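Two Arms and a Borrowed Workbench: Project Report

The plan in April was to get one robot arm to pick up a bottle and put it in a bin without me touching anything. By the end of the month we had two arms bolted to the same table, which was Ramil's idea, and I was spending most of my evenings in the shared workshop with a hex key in my pocket.

Some background first. I'd built a small arm at home from a kit and it worked okay on my bedroom desk, but the desk wobbled every time the shoulder joint moved fast. Ms. Samonte (our project adviser) said to stop fighting the desk and go find a proper table, so I asked at the workshop and they gave us one with a butcher-block top. It's heavy and it stays put! We built a black aluminum extrusion frame for it, and that took far longer than I had written in my schedule. I cut one rail 10 mm short and had to wait for another.

The fingers were the fun part. I printed four versions before I was happy. The first ones had flat tips and bottles just rolled out of them, so I went to angled tips with notches - they still slip on a full bottle if I come in too high, but an empty one is easy now. 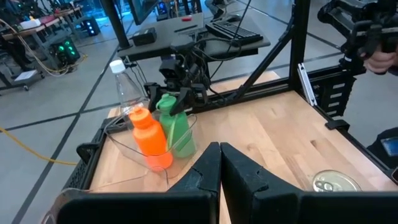 Kanyarat Phromma
Student builder, Skavisura arm project

My test objects are nothing special. I used the orange bottle and the green one a lot because the color makes them easy to find on camera, and they sit upright in a clear plastic bin between runs. The clear water bottle with the white cap is the hard one. It has no label on it, so the software kept losing it against the wood, and I still don't have a good fix. The can lid is hard in a different way, it's so low that the fingers hit the table before they close on it.

Cables were a bigger headache than I expected. They loop over everything, and one evening a cable caught on the bin during a test and dragged it halfway across the table. Nestor showed me how to leave slack at each joint and tie down the rest, and I've done maybe half of that so far. The ones at the back of the table are next on my list.

For teaching the arms I use a handheld controller. You move it, the arm copies you, and the whole thing gets recorded (I named the recording program Notitz, it's a pretty basic script). I recorded 198 runs in total. I threw out the ones where I bumped something or forgot to open the gripper first, and then I used 100 of the rest for training. On the last test day I did 30 tries with the orange bottle and it got 22 of them in the bin, which made me very happy. The green bottle did a bit worse and I only tried the water bottle a few times before I gave up and went home.

Things I'd still like to do: softer pads on the fingertips, a better light over the table, and some way to make both arms work at once without crashing into each other. Right now I run them one at a time. Felicidad has offered to help with the timing part once her own project is handed in.

The parts list and the finger files are in the project folder, version four is the one to print.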